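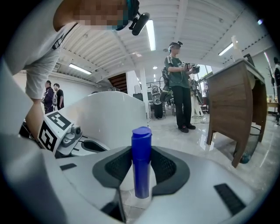 Blue bottle with flip-top cap.

Lostine Library
Children's Nonfiction Selection Meeting
Minutes, October

Called to order at 3:15 p.m. in the workroom. Quorum present. Minutes of the previous meeting approved with one correction: under Item 4, "board books" should read "board-bound readers."

1. Shelf count

The juvenile biography section holds 82 picture book titles after the September weeding. Duplicate copies are not included in the count. Titles removed for condition have been deleted from the catalog, and replacement orders are held until the budget transfer posts. Two removed titles are out of print and will not be replaced.

2. Title review: The Bookbinder of Losov

Picture book biography, 48 pages, ages 6 to 9. The narrative opens in 1686 with the subject's apprenticeship and ends with the opening of the shop. Reviewers' notes were read into the record.

Text: Sentences are short and the vocabulary is within the stated age range. Trade terms (sewing frame, headband, paring knife) are explained where they first appear. Dialogue is invented, and the author's note says so on the last page. One reviewer asked that invented dialogue be weighed more heavily against a title shelved as nonfiction. Discussion followed. The current policy allows it when an author's note is present, and no change to the policy was moved.

Illustration: Gouache and cut paper. The spread on folding and gathering shows the sheets in the wrong order compared with the diagram in the back matter. The error does not affect the story. It may confuse classes using the book for a folding activity.

Back matter: Timeline, glossary, source list. No index.

Binding: Glued. The review copy opened flat without cracking.

Motion to purchase 2 copies in library binding. Seconded. Carried, one opposed.

3. Title review: Unda Builds a Press

Picture book, 32 pages, ages 5 to 8. Submitted by the publisher as biography. The text gives no dates or sources, and the jacket copy uses the phrase "inspired by a true story." Reviewers agreed that the title does not meet the definition of biography in Section 3 of the selection policy.

Motion to purchase 1 copy for the picture book shelves with a fiction call number. Seconded. Carried.

The cataloging desk asked that the spine label be prepared in house, as the vendor record carries a biography number. Agreed.

4. Catalog records with diacritics

Records for the Phí series of bilingual readers do not display correctly in the public catalog. The accented letter in the series title is stored in decomposed form in the vendor file and in composed form in our local records. The two forms do not collate together, so the series appears as separate entries. A search without the accent returns only the local records.

Options discussed:
(a) Normalize all incoming records to the composed form at load.
(b) Add a variant series title without the accent to each record.
(c) Leave the vendor file as is and correct records by hand.

Option (a) adopted for new loads. Option (b) adopted for existing records as they are handled. Option (c) was not supported. The cataloging desk will test the load profile on a small file before the next delivery and report the result.

5. Reading level labels

Deferred from the last meeting. The question is whether to keep colored dots on biography spines. The dots follow a leveling scheme the schools no longer use. Removal leaves residue on matte covers, and covering the dots with a new label hides part of the call number on narrow spines. No motion. New acquisitions will be shelved without dots until the item is settled.

6. Display

The front display will carry titles on printing, paper, and bookmaking. Face-out shelving only. Signs are to use the standard template at the larger type size.

7. Action items

Cataloging desk: load profile test; spine label for Unda Builds a Press.
Acquisitions: order for The Bookbinder of Losov; price check on the later Phí volumes.
Children's desk: note to the publisher on the folding diagram; pull list for the display.

Adjourned 4:40 p.m. Reading level labels carried forward to the next agenda.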